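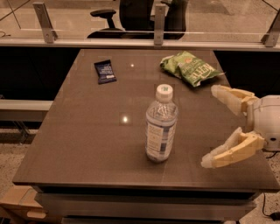
Back to Singing: Notes for the New Season
Jan 13, 2020
By Soo-ah Son

What a first rehearsal! I walked into the Lovilano Hall expecting half the altos to be home with colds, and instead we had 98 singers on the sign-in sheet and a tenor section that finally reached the second row. If you missed it, come to the next one. You haven't fallen behind, and the people on either side of you will be glad of another voice.

The big news is the program. Bernadette has built the spring concert around songs about rivers and rain, and I already have two of them stuck in my head. The opener is a Shaker-style round that sounds simple until the third entrance, where the basses come in a beat earlier than anyone wants them to. Then there's a set of three folk songs in new arrangements by Thiện Đào, who has sung baritone with us for years and has been writing these on the quiet the whole time. He passed out the first one still warm from the copier. It has a long, slow melody in the altos (at last!) and a hummed accompaniment that takes far more breath than you'd think.

Which brings me to breath, and to what winter does to it. Heated rooms are dry rooms, and by the middle of January most of us sound a little sandy. Bernadette spent a good part of the evening on this and I took notes like mad, so I'm passing them along.

Drink early. A glass right before you sing feels nice, but the water you had with lunch is doing more for you by rehearsal time. Keep a bottle with you through the afternoon and sip from it whenever you think of it. Room temperature is easiest on most people. Tea is fine too, though a few of our sopranos swear that a strong black tea leaves them feeling tight on top.
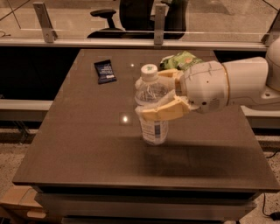
Water bottle on the square table.

Warm up gently, and start before you get to the hall if you can. Lip trills in the car are wonderful, and the driver in the next lane will forget you by the next light. Humming on a comfortable note comes next, then slow slides up and down through the middle of your range. Save the high stuff for when we're all together. Bernadette likes 20 minutes of warm-up before we open a folder, and I used to think that was a lot. After the first evening I'm converted. We went into the round with such an easy, open sound that Jae-in Heo stopped playing for a moment at the piano just to listen.

And if you're hoarse, please don't whisper! I always thought whispering was the kind thing to do for a tired voice. Bernadette says it can be harder work than speaking softly, and that a quiet, easy speaking voice is the better choice. Come and sit with your section, follow along in the score, mark the breaths. You can learn a whole piece that way. I learned most of last year's closing number with a scarf up to my nose and not a note coming out. 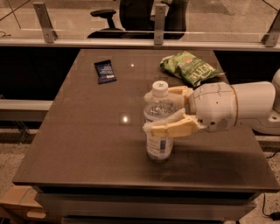

Sectionals start soon as well. Sopranos and altos will meet in the small room upstairs, tenors and basses will stay in the hall with Jae-in, and we'll trade halfway through the season so everyone gets time at the good piano. So-yul Wi is recording practice tracks for each part, one slow and one at tempo. The slow ones are gorgeous on their own. I played the alto line of the first river song while making dinner and let the onions burn.

A few small things before I go. Bring a pencil, because the breath marks in Thiện's piece have changed twice already and may change again. Folders are black this year, plain, no rings. If you still have the music from our August concert in the park, it goes in the return box by the hall door, and please check between the pages for your own notes and bus passes first.

New singers can join through the end of the month, with no audition and no solo singing in front of strangers. Tell the friend who sings in the kitchen. Tell the neighbor with the enormous laugh, too. We have room in every section, and the second basses have asked me to say that they have a lot of it.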